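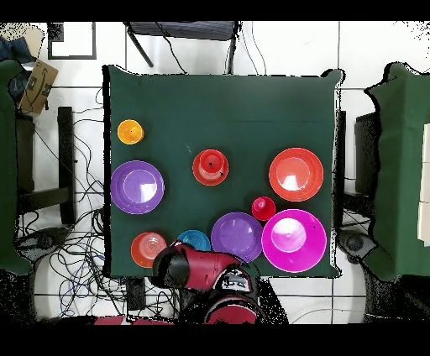 The Understudy

The year I turned sixty-one I agreed to be the understudy for a woman I had never much liked, in a play I had never read, at a theater that used to sell tractors.

You could still see where they had sold them. The Pasow Playhouse had a big glass front with a roll-up door on the left side, and in winter the cold came under that door and went straight for the ankles of whoever was sitting in row C. The regulars knew about row C. They let the out-of-towners have it, and then they felt bad and passed down blankets at the intermission, so that by the second act everybody in row C was warmer than the rest of us and quite pleased with the evening.

I had been going to the Playhouse for years by then, always in the audience, always with my husband, who slept. After he died I kept both seats for one more season. I put my coat on his. It was my daughter who told me, in the kind voice she uses when she has been rehearsing something in the car, that I might think about meeting people, and since the only people I saw on a regular basis were actors, I went down to the auditions in October and read for the part of the grandmother.

I didn't get it. Anel Maluleke got it.

Anel Maluleke got everything. She had taught Latin and then drama at the high school for longer than anyone could remember, and she had a voice that could fold laundry from across the street. She had once corrected my pronunciation of the word "forte" at a funeral. She was seventy-four and walked two miles every morning in a red hat, and when she came into a room you had the feeling that you ought to have tidied it.

"But you'll understudy," said the director, a nervous young man named Pruitt with a scarf he never took off. "You'll learn it all, just in case. Anel has never missed a performance, so you mustn't be disappointed."

I said I wouldn't be. I was, a little, and I went home and told the coat.

The play was called The House at Drulla, and it was about a family that has to decide whether to sell the family house, and the grandmother sits in a chair for most of it and says terrible things. There are 524 lines in the play and it felt to me as if the grandmother had all of them. I learned them at the sink. I learned them in the car, and a boy at the gas station heard me say "You will carry me out of here with the piano" and asked if I was all right. I learned them walking around the pond with the geese coming up behind me, hoping for bread, and I can tell you that there is nothing like a goose for making a person speak up.

Rehearsals were three nights a week. Anel sat in the chair and I sat in the front row with the script in my lap, and I was supposed to mark down every move she made. She hardly made any. She would turn her head, and I would write "turns head." She would lift one hand off the arm of the chair and hold it there until you could hardly stand it, and then she would put it down again, and I would write "hand." My script from that winter is full of the word hand.

After the first week she stopped beside my seat on her way out, buttoning her coat.

"You move your lips," she said.

"I'm sorry?"

"While I'm speaking. You move your lips. It's like being followed by a very small echo."

I told her I would stop. She looked at me a moment longer, finishing the last button.

"I didn't say to stop," she said, and went out under the roll-up door, which was easier for her than the regular one and which she could raise, I noticed, with one arm.

It was the soup that made us friends, if friends is what we were. The theater had a kitchen in the back, where the parts counter used to be, and on Thursdays the cast ate together before rehearsal. Everybody brought something. There was a man who played the uncle who only ever brought olives. I made my mother's barley soup, which takes all day and looks like nothing, and Anel ate three bowls of it standing up and then asked me what was in it, and when I told her she said, "No, there's something else," and there was, but I wasn't going to give it to her for free.

So we bargained. She would teach me how to sit in the chair, and I would tell her what was in the soup, one ingredient at a time.

We did it at her house on Sunday afternoons. I had expected something severe, with busts. It was the messiest house I have ever been in. There were books on the stove. There was an old Ranetti accordion on the sofa, taking up the good end, and you had to sit beside it like a guest at a wedding. She had a cat called Mthembu, named for a neighbor who had given him to her as a kitten and then moved away, and he was enormous and gray and liked to lie across the script on whatever page you needed.

"Sit," she'd say, and I would sit.

"No. You're sitting as if you might have to get up and see to something."

It was true. I had been sitting that way for forty years. I would try again, letting my weight go down into the chair, and I'd be doing quite well until I remembered that I'd left a pot on at home, or thought I had, and up I'd come again like a cork.

"She isn't going to get up," Anel said. "They can burn the toast, they can sell the house, she is not going to get up. Do you know how restful that is? I look forward to it all day."

And I would say, "Bay leaf," and she'd say, "Well, obviously bay leaf," and be annoyed, and go and make the tea.

She told me things on those afternoons, not in any order. She had wanted to be an actress, a proper one, and had gone to the city for it when she was twenty-two and lasted a year and a half. She'd been good. She said so plainly, the way you might say you'd been tall. But her father had taken sick, and she'd come back for what was going to be the summer, and the school had needed somebody for Latin. I asked if she was sorry. She thought it over, with her thumb between the cat's ears.

"On Tuesdays," she said. "I had the ninth grade on Tuesdays."

I told her about my husband sleeping through every play the Playhouse had put on, and how I used to be so embarrassed, and how I'd nudge him at the end so that he could clap. She began to laugh. She laughed until she had to move the accordion and lie down.

"I used to play to that man," she said. "Whole seasons! I used to say to myself, tonight I'll keep him up. I got him as far as the second act once, in the one with the drowned sailor. I was so proud I went home and had a brandy."

I remembered that night. He'd told me in the car that he hadn't slept well.

We opened on Wed 26 February, with snow coming down and the heaters roaring, and there were blankets laid out in row C before anyone had even sat down. The hall holds 300 and it looked to me, peeking around the curtain, as if they were all there and had brought their cousins. My daughter had driven up. I'd told her there was no point, that I would be standing in the wings in my good cardigan the entire time, and she'd said that she would like to come and know I was standing there.

Anel was perfect. I won't try to tell you how. When she lifted her hand off the chair in the second act I heard somebody in the audience put down a cup, very carefully.

She was perfect for 3 weekends, and never so much as coughed, and I stood in the wings every night and moved my lips. By the last one I had made my peace with it. I'd even come to like the dark back there, with the ropes, and the uncle slipping me an olive on his way on.

On the closing afternoon, the Sunday matinee, she came and found me by the prop table an hour before the curtain. She was in her red hat and her outdoor coat.

"I have a sore throat," she said, in a voice that rattled the spoons.

"You do not."

"It's very bad. I've told Pruitt. He's lying down." She held out the grandmother's shawl. "Your daughter's in the fourth row, I took the liberty of telephoning. And I've got a seat. I have never once seen this company from the front, do you realize that? I've no idea if we're any good."

I said I couldn't. I said a good many things, and all of them in a rush, and she stood there and let them go by her like traffic. Then she put the shawl around my shoulders herself and tugged it straight, and it was still warm from the radiator where she must have had it hanging.

"Sit down," she said, "and don't get up for anybody."

I don't remember much of the first act. I know that I went wrong on the line about the piano and got back in by another door, and that the uncle, bless him, squeezed my foot with his foot. But somewhere in the second act the chair took hold of me. I felt my weight go down. The children were quarreling over the house and the toast was burning, and I thought, well, let it. I lifted my hand.

It was very quiet. I looked out past the lights, which you are not supposed to do, and I found the two seats I used to keep. My old seat had a stranger in it. In the other one, my husband's, with her red hat in her lap, was Anel Maluleke, and her lips were moving.

I held the hand there for as long as I could stand it, and then I put it down.

Afterward there was a great deal of noise and hugging, and my daughter cried on the shawl, and Pruitt got up off the floor of the office and said he had always known. It was some time before I could work my way back to the kitchen, where Anel had found the last of the soup and was eating it out of the pot.

"You rushed the letter," she said.

"I know."

"And you skipped nine lines in the first act. I don't think anyone minded." She scraped around the bottom with the spoon. "Well? I've held up my end."

So I leaned over, with the uncle standing right there pretending to rinse out his jar, and I told her what was in it.

"Prunes?" said Anel, loud enough for the parking lot. "Prunes!"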